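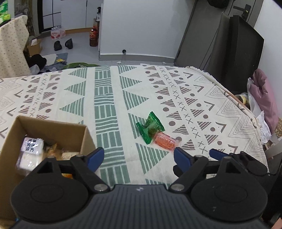 Home Projects Notebook Datasets Contact

Handheld gripper log – snack packing task, wrapper subset

29 Jan 2023

5 min read

Continuing from the October block. Goal for this entry: find out whether the loss in grasp success on film-wrapped items comes from the policy or from the labels. Working assumption until now was the policy.

Task is unchanged. Small wrapped snacks on a patterned cloth, open cardboard box beside them, items go into the box. Collection with the hand-held gripper, blue pads, in a lived-in room with whatever is on the floor left there. Playback on the arm at the Naltard bench.

Data on disk at start of session: 299 episodes. After the sync check, 214 usable. Most of the rejects are clock drift between the gripper width channel and the video, which is the old Grita logger problem and has nothing to do with the wrappers. A few were dropped because the episode ended before release. Did not try to rescue the drifted ones. The offset is not constant within an episode, so a single shift does not fix them, and I do not trust a stretched fit on clips this short.

Setup notes

Pads were wiped down before the session. Finger width zeroed at full close, rechecked at the end, no change worth recording. Exposure fixed. Auto exposure had been left on for part of the October data and the highlights on clear film moved around enough to matter.

Item classes used for the split:

– twist or pinch wrappers, shiny, with a serrated end. Example is the green packet.
– cylinders in clear glossy film. Example is the salmon-red one.
– flat packets and blocks, mostly what ends up in the box early.

The two example packets were laid touching, the red one against the lower right side of the green. Touching pairs are the case of interest. Isolated items were already fine in October and I did not spend time on them.

Labeling

The old labeler marks contact at the first frame where gripper width stops decreasing. For a rigid item that is correct. For a pinch wrapper it is late: the fingers close on the film end, the film folds, and width goes on falling until the pads reach the contents or each other. Stepped through the width traces by hand for the twist class and the labeled contact frame trails visual contact by up to 7 frames. For the cylinders the lag is 2 frames at most.

Consequence for training: the approach segment in the twist class contains frames where the hand is already holding film. The policy learns to keep descending with the fingers partly closed. On a single packet this does little harm. On a touching pair the lower finger pushes the neighbor and the pair turns.

That matches what the playback videos look like. I had put it down to poor segmentation between the two items, and spent a good part of last week on that for no gain.

Relabeling

Replaced the width rule with a two-part one. Contact is the first frame where width rate drops below threshold OR where the image patch between the pads stops moving relative to the gripper. The second condition is the useful one for film. Patch size kept small so the cloth does not dominate.

The cloth does matter here. It is printed in bands, triangles and bars and zigzags, with strong repeating edges. With a large patch the motion estimate locks to the print and jumps by one repeat of the pattern, which reads as zero motion for a frame or so and gives false contacts. Worst over the wavy stripe blocks in the green central band. Rows of X marks and dots gave less trouble than expected. Reducing the patch got rid of most of it. Added a hold time to reject the rest.

Considered switching to a plain cloth for collection. Decided against it. The Lacson data was all plain background and the policy trained on it did badly on anything printed, and the print is a cheap source of variety. The labeler should cope with the cloth, and the cloth should stay.

Result

Retrained with the new labels, same split, same seed, no other changes. Ran touching pairs only.

Twist class: clear improvement. The early finger closing is gone from the approach in every run I reviewed. Neighbor still gets moved sometimes, but by a pad edge on the way down, a different fault and a smaller one.

Cylinder class: no change outside run-to-run spread. Expected, given the small lag.

Flat class: slightly worse. Looked at the failures and they are all at the box. Item is released over the near wall and lands on the edge. Unclear to me whether this is related to the labels at all. The box is deep compared with the items and the near corner covers part of the cloth from the gripper view, so the release height may be underdetermined. Parked for now.

Conclusion on the original question: for film, labels. I would not extend this to bags with loose contents, where width and patch motion both misbehave. Pruterton has a set of those and asked whether the labeler can be run on it as is. It cannot. The hold time would need to be retuned and possibly the patch condition dropped.

Things to fix

Labeler writes the contact frame as an index into the trimmed clip, the viewer expects an index into the raw clip. Lost an hour to this. Either is fine but pick one.

Width threshold is still a constant in the script. Move to the config.

Log the pad state. No field for it at present and I am relying on memory for the October block.

Rejected episodes should be kept with a reason code. The sync rejects and the early stops are in the same folder and can only be told apart by opening them.

Next

Same relabel on the full October set, then rerun flat class with the box moved farther from the cloth bands to see whether the release error follows the box or the item. If it follows the box, add a wrist height channel at release and retrain. Keep touching pairs as the main test until the pad edge contact is understood.

Last updated: same day, labeler section corrected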